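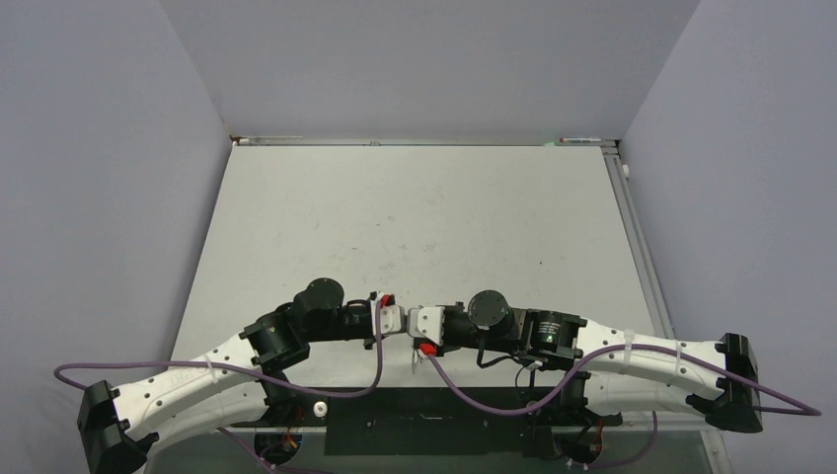
薄いグレーの天板と、ラベンダーがかった壁。ケーブルは紫です。

ホーム　バックナンバー　道具と部屋　お便り

Carnside通信　8月号
作業台の色の話と、だらんと垂れるケーブルの話

こんにちは、ヨハンナ・フープマンです。暑いですね! 先月「作業台の色って何を基準に決めてます?」というお便りをいただいて、返事を書いていたらどんどん長くなってしまったので、もうこっちに載せちゃうことにしました。

うちの台は、天板がごく薄いグレー、三方を囲む壁がうっすら紫の入ったグレーです。最初は真っ白にするつもりだったんですよ。見本も取り寄せて、ほとんど決めかけていたのに、夕方に窓から日が入ったら、まぶしくてまぶしくて。黒いネジを置けば見つけやすいけれど、10分もすると目の奥がじんとしてくる。で、隣に立てかけてあったグレーの見本に目をやったら、ああこっちだ、と。5秒で決まりました(見本選びには3週間かかったのに)。

壁のほうはレモ・ピヒラーさんの意見です。私は天板と同じ色でそろえたかったんですが、「少し色を入れておくと、どこまでが台でどこからが壁か、ぱっとわかるよ」と言われて、半信半疑で従いました。結果は、悔しいけど正解。壁の高さは400ミリ、台の奥行きは600ミリです。囲いがあると、転がった小物が向こう側に落ちません。手前からは普通に落ちますけど。

さて、ケーブルです。紫にしたのは完全に私の趣味です。壁の色に合うかなと思って選んだら、思ったよりずっと派手でした(笑)。でも黒い線がごちゃっとある中でも紫だけは目で追えるので、抜き差しのときに迷わなくて助かっています。長さは95センチ。ぴんと張ると引っかけたときにコネクターが痛むから、ゆるくたるませておくほうが私は好きです。イーヴァルさんには「だらしない」と言われます。はい、だらしないです。

留めるのは細い白の結束バンド。コツというほどでもないんですが、

・いきなりきつく締めない。まず指で軽く止めて、動かす場所を端から端まで動かしてみる
・余った先は、根元でまっすぐ切る。斜めに切ると手の甲をやられます(経験者)
・次に足しそうな線があるなら、最後の一本はまだ締めない

三つめを守れたためしがなく、うちの引き出しには切ったバンドの残骸がたまっています。マジックテープ式のほうが何度も使えるのはわかっているんですけど、見た目がもこっとするのがどうしても気になって。細くて白くてもこっとしないやつ、ご存じの方いませんか?

掃除は、乾いた布で奥から手前へさーっと。薄いグレーは粉っぽいほこりが目立たない代わりに、指の跡がわりと出ます。コーヒーの輪じみはぬるま湯で取れました。台のそばで飲むなという話ですが、朝の6時台はどうにもなりません。

お便りをくださったダミアン・ヴィートマーさん、こんな答えでよかったでしょうか。そちらの台の色が決まったら、ぜひ教えてくださいね。次号は引き出しの仕切りについて書くつもりです。

コメント 3件　シェア 95

ニュースレターの配信停止・アドレス変更は、メール末尾のリンクからお手続きください。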